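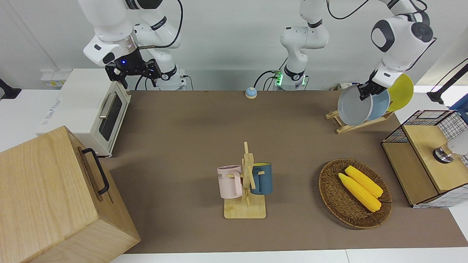

How is a foul on the black scored in the Jotenthorpe league? It costs the frame, whatever else is on the table, and the referee enters it as a loss with the number of balls remaining.

Candela Moya had written that sentence herself, for page 6 of the league handbook, and she now had to apply it to Cayetano Vallejo.

The match was Lerell against Kara, final frame, two balls left: one yellow and the black. Vallejo was on yellow. The yellow lay against the left cushion, a ball's width short of the middle pocket. The black was over the bottom right corner. He chalked, walked round to check the angle, walked back, and played the yellow with a little running side. It dropped. The cue ball came off two cushions and stopped 50 millimetres from the black, nearly straight.

Ansah, who kept the score for Kara, put down his pencil.

Vallejo got down on the shot. He was wearing a cardigan with loose cuffs, which the handbook permitted. On the second feather the left cuff touched the black. It moved by less than the thickness of a beer mat and settled again in the jaws.

He played the shot. The black went in and the cue ball stayed up. The Lerell players began to clap.

"Foul," Moya said.

"On what?"

"Clothing. Before the strike."

Vallejo looked at his sleeve, then at the pocket. "Did it move?"

"It moved."

"Towards the pocket or away from it?"

"The rule doesn't ask."

He thought about this. He had played 263 frames in the league and had been on the rules panel when the clothing clause was adopted. He had argued for the shorter wording. The longer draft had allowed the referee to replace a ball and carry on if no advantage was gained, and he had called it an invitation to debate.

"Did you see it from there?" he asked.

"I was standing at the corner. You asked me to move back there on the yellow."

"I did," he said.

Ansah had picked up the pencil but had not written anything. Someone at the bar asked who had won and was told to wait.

Vallejo unscrewed his cue, wiped the joint and laid both halves in the case. Then he shook hands with the Kara captain – a boy who had not potted a ball in the frame – and signed the sheet. Under remarks he wrote "cuff, left" and the time, twenty to eleven.

Moya countersigned it and took the balls out of the pockets.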